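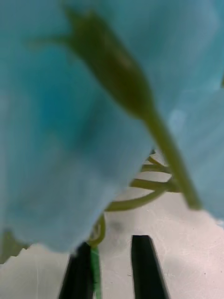 Wrist cam, blue flower and the curly green bits, gripper just below.

Dandell wrote:
Our club's entry for the July show. Task is picking up a flower by the stem. 400 practice runs logged so far.

pipkin363 wrote:
Runs, or successful runs? Those coils look like a snag waiting to happen.

Dandell wrote:
Runs. Haven't split them out yet.

Zundavum wrote:
Bit harsh, pipkin. They're students.

pipkin363 wrote:
So was I. Judges will ask for the split, and one close-up won't convince them. Try it with the flower turned round.

Dandell wrote:
Fair. Will post numbers.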